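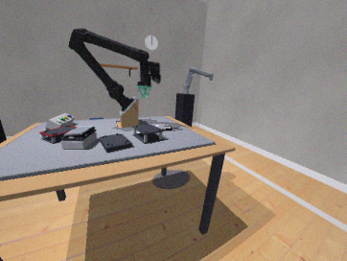 Stilloson is pleased to share the first results of a gripper comparison we have been wanting to run for a long while, and which we finally had the chance to carry out in simulation over the course of August, together with our friends at Lekota. The question was a simple one that customers put to us nearly every week: if you keep the same arm, the same table and the same job, how much does the choice of fingers really matter? To answer it fairly we built one virtual workbench and promised ourselves we would leave it alone. The black arm stays on its wooden block near the back of the table, the little box with the green, yellow and blue buttons stays over at the far left, and the green two-fingered gripper hanging from the wrist is the part of the setup that this whole project is about.

The green gripper is the Tarkard, our soft-fingered model, and many readers of our news page will remember it from last year's open house (thank you again to everyone who came and asked such good questions!). Against it we ran the Urnton, the stiff parallel gripper that has been in our catalog the longest and that a good many of you still use every day. Both were driven by the same controller, with the same speed limits and the same starting pose for the arm, and each one was given 1,000 simulated attempts at picking up a plain block and setting it down again.

We chose a table with other things on it quite deliberately. A bare surface flatters any gripper, and the people we build for don't work on bare surfaces. They work next to fixtures, trays, stands and boxes that somebody needs for the next job, and a wide set of fingers that brushes against one of those has caused trouble whether or not it got hold of the part.

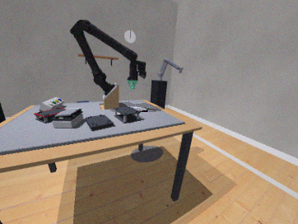 Lekota wrote the scoring rules, and we are very grateful for the patience they showed in doing it. An attempt was counted as good only if the block was lifted clear of the mat, carried, and set down inside the marked area without touching anything else on the table. There were no half points. If the fingers closed on the block but let it swing on the way, that went down as a miss, and so did any grasp that needed a second try. We argued a fair amount over that last rule, and in the end we kept it, as a second try costs real time on a real line.

Every attempt also began with a small change in where the block stood and how far it was turned. Some of these positions were kind to both grippers and some, we admit, were rather mean. 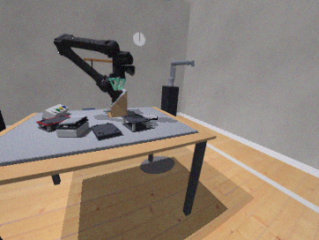
The Tarkard gripper and a tall tan block on the simulated workbench.

The results were closer than we had guessed, and more interesting. On blocks that stood square to the fingers there was very little to choose between the two, and the Urnton was the quicker of the pair to close. When the block was turned or leaning, the Tarkard came out clearly ahead, with 200 more good attempts over the full run. Its V-shaped fingers gave way a little at first contact and then settled against the sides, where the stiff fingers tended to catch on an edge and push.

The Tarkard did have its weak spots, and we would like to be open about them. It was less exact about where it put the block down, and our team will be looking at the release motion before anything else. It also needed a slower approach on 5 of the starting positions nearest the raised platform, where there simply isn't much room to come down. 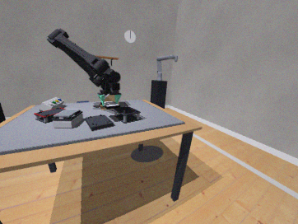

Camera placement turned out to be a bigger part of the story than we had planned for. We repeated the comparison with 2 camera views, one taking in the whole table and one drawn closer to the wrist, and found that the controller judged the angle of the block better with both than with either alone. The gain was larger for the Urnton, which makes sense to us, as a stiff gripper has less room to forgive a bad guess.

None of this replaces work on a physical bench, and the same comparison will now be set up with hardware at the Stilloson workshop, using the same scoring rules. We expect some of the numbers to move. Friction is hard to get right in a simulator, and soft fingers are harder still, so customers who are choosing between the two models today are kindly asked to talk with us about their own parts before they decide.

The workbench model, the scoring rules and the full table of attempts will be offered to Stilloson and Lekota customers free of charge. Requests may be sent through the contact page on the Stilloson website, and we do read every one of them, even if the reply sometimes takes us a few days.

Stilloson, October 2019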